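Posted in: Workshop Tips > Radios, Headsets & Small Electronics

Looking After Your Two-Way Radio Batteries
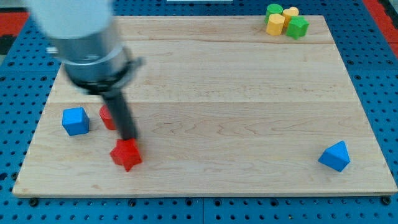 Most handheld radios that people bring to us in Ultport with the complaint "it dies after lunch" have nothing wrong inside. The battery is tired, or the contacts are dirty. Before you buy a new radio, try these things at home.

Clean the contacts first. Switch the radio off and take the battery out. Wipe the metal points on both sides with a cotton swab and a little rubbing alcohol, and let them dry well. A pencil eraser is good for stubborn spots, but go gently — the plating is thin.

Do the same for the charger cup. Unplug it before. Dust and pocket lint collect at the bottom, and then the light turns green too early or blinks all night.

Write the month on every new battery with a marker. I put it on the inside face, where the belt clip does not rub it away. My oldest one says October and no year, so please write the year also.

A pack usually survives 300 to 500 charges, depending on how you treat it. Do not leave it in a hot car. If the radio will rest for the whole winter, store the battery half charged and separate from the radio, in a dry drawer.

If a battery is swollen, stop using it. Do not press it flat and do not charge it "one last time". Bring it to a recycling point.

Check also the earpiece plug. When the sound comes and goes, many people blame the battery, and it is only a loose plug. Push it in until it clicks, then tighten the small screw if your model has one.

Next month I will write about antennas.

Comments (3)

mostau_hiker: The eraser worked on my old pair. Does it matter if I leave them in the charger overnight?

Janjua Radio Repair: With a newer charger it is fine. With the old slow type, take them out when the light is green.

fieldgate484: My charger cup was full of sand. Works now, thanks.

Contact | © Janjua Radio Repair, 9 Ellutthorpe Road, Ultport | Back to top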